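Woltport Science Club, October meeting
Minutes, as taken down by me, Kenneth Imrie

We got going at 7:10, which for us is early. I counted heads at the door because the library wants a number now, and we had 59, plus one more who came in during the parking discussion and made it 60. The back rows were full and I ended up writing this on my knee, so if I got your remark wrong, tell me before the next meeting and I'll fix it.

Şengül Yüksel was in the chair. The September minutes were read and passed with one change: the bus to Flivdale leaves from the north lot, and I had written south. Sorry to the two people who waited over there!

Money
We have a grant of 1,000 dollars from the Laing Fund, and it came through last Friday. Much happy noise in the room. Şengül reminded us that it has to be spent on things that stay with the club, so no pizza (somebody asked, of course). We talked for a good long while about what to buy. The loudest group wanted a decent telescope mount. Another bunch wanted chairs, and I have to say that after an evening on those folding ones I was with them. We put off the vote until people bring real prices. If you have a catalog or a quote, send it to me and I'll put it all on one page.

Parking
The library has asked us to stop using the spaces by the book drop. Please just don't park there. There was a longer conversation about whether the gravel strip behind the building counts as parking, and I stopped writing partway through it. Şengül will ask the front desk.

Flivdale trip
Everyone who went seemed to love it. The tide pools were wonderful, the wind was awful, and the guide stayed with us well past the time we'd paid for. One family would like us to go again in spring with a later start, and there was a lot of nodding at that. My own two cents was that we need a proper lunch stop, as eating a sandwich on that seawall is a fight with the gulls and I lost mine. We agreed to look at a spring date once the tide tables are out.

Newsletter
It's late, and that's on me. I have the piece on mushrooms and the crossword, and I'm still waiting on the book reviews. The Zenden print shop will hold our price until the end of the month, so I need everything before then. We also had the yearly argument over whether to go online only. A show of hands said keep the paper copy, and by a wide margin too. People like having it on the fridge.

School fair
We have a table at the Woltport school fair again. Last year we were next to the bake sale and hardly got a look, so Şengül has asked for a spot closer to the front doors. Ideas for the table were red cabbage indicator, crystals on a string, and the egg in vinegar, which has to be started a couple of days ahead. I said I'd do the cabbage. We still need people for the afternoon shift, and the sign-up sheet is on the club board.

The talk
Şengül gave the talk this time, on how chemists keep a reaction warm and moving for hours on end. She was very good on why stirring matters and how a little bar magnet in a flask gets dragged around by another one underneath. I had never understood why people use a metal block when a pan of oil would do, and now I do (oil is messy, it smokes, and it gets on your sleeves). Questions ran well over, mostly from the younger members, and there was a nice side story about candy making that I couldn't write down fast enough.

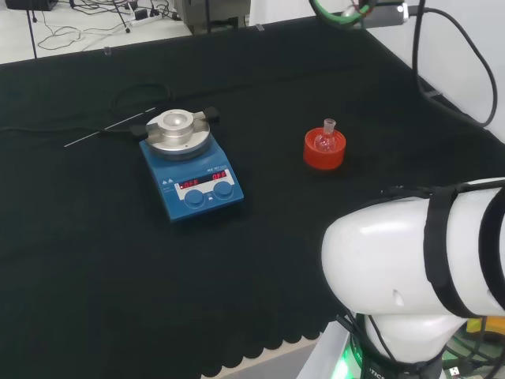 Stirrer hotplate with its round heating block, both displays reading OFF.

Any other business
A blue scarf was left behind in September and is still in my car. The coffee urn needs a new lid, and if anyone has one from an old urn at home, we'd love to try it. Someone asked for a beginners' evening on star charts, and Şengül will see if the small room is free.

Things to do
Şengül: ask about the gravel strip, the small room, and the fair table.
Kenneth: prices onto one page, newsletter to Zenden, buy cabbage.
Everyone: book reviews, please, and names on the afternoon shift.

We stopped at 9:20 and stacked the chairs. Next meeting is in the same room, and it's my turn to bring the cookies.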